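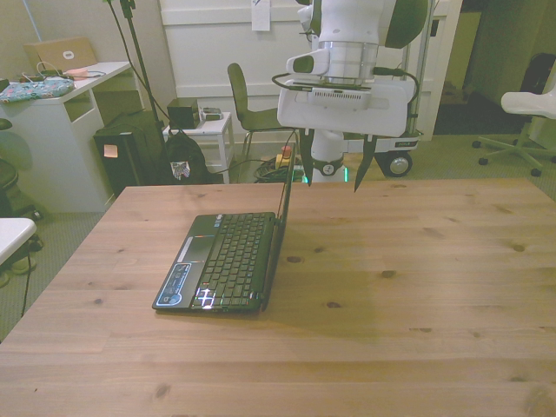
The arm over the pine table, netbook open next to it.

From: Wulan Sitompul
To: Podden workshop list
Date: Nov 11, 2018
Subject: Re: Laptop lid job, and the gripper fingers

Hello all,

Sorry for the slow answer, Anikó, I've been up to my elbows in cable ties. Your message is quoted below so people can follow along.

Anikó Szekeres wrote:
> Did you ever get the arm to close a laptop lid without
> shoving the whole laptop off the table? Ekene told me
> you'd gone back to the long fingers. I've got the short
> ones in a drawer if you want them back. Also, are you
> still running it off the old Skurkeo scripts or have you
> moved over to Sindevel like you said in September?
> And how do you stop the cables catching on the wrist?
> Mine snag every time I turn past the halfway point.

Right, in order. The lid. Sort of! The first go was hopeless, I had the fingers coming down far too close to the hinge and the little netbook just skated along the wood. What works better is to come down on the right of the lid with the fingers angled, stop well above the table, and then move in slowly at the height of the top edge. The slow bit matters more than I thought it would. I had it at 226 in the speed setting (no idea what the units are, Ayantu might know) and it was like being slapped. At half that it's quite polite. I've had 3 lids closed in a row now and then one miss, where it went over the top and stroked the air.

Yes to the long fingers, the dark ones. They reach past the lid without the big white wrist getting in the way, and that was my whole trouble with the short pair. Keep yours in the drawer for now, though I may well want them for the plug job after Christmas.

Scripts: halfway across. The arm moves are all in Sindevel, the base still listens to Skurkeo, and I start them by hand in two windows like an animal. Ekene has offered to tidy it up and I'm going to let him. If anybody wants the files as they stand, ask, but you'll need to change line 1115 where I've typed in my own table height. Sabine, that's the one that bit you, sorry.

Cables. I loop them round the wrist with a good bit of slack and only tie them at the top, never down by the fingers. It looks a mess but it turns freely. If yours snag at the halfway point I'd guess the loop is too short — give it another hand's width and try again. The spare lengths I just coil on the floor under the arm, next to the stop button, and yes Sabine, I do move the coils before I drive the base anywhere.

One thing I'd like help with. The shiny keys throw a bright spot back when the light's on, and I'm planning to put a camera up for finding the lid. Has anyone had trouble with glare on Eze's tracking code? I could turn the laptop round the other way, but then the arm has to reach across the keyboard and I'd have to redo all the positions. I'd sooner hang a bit of tracing paper under the lamp if that does the trick.

Ayantu, do you still have the spare wrist screws? I'm 2 short and the ones from the shop are a hair too long.

Cheers,
Wulan

Podden workshop list | Contact the list owner | Messages copyright their authors | Back to top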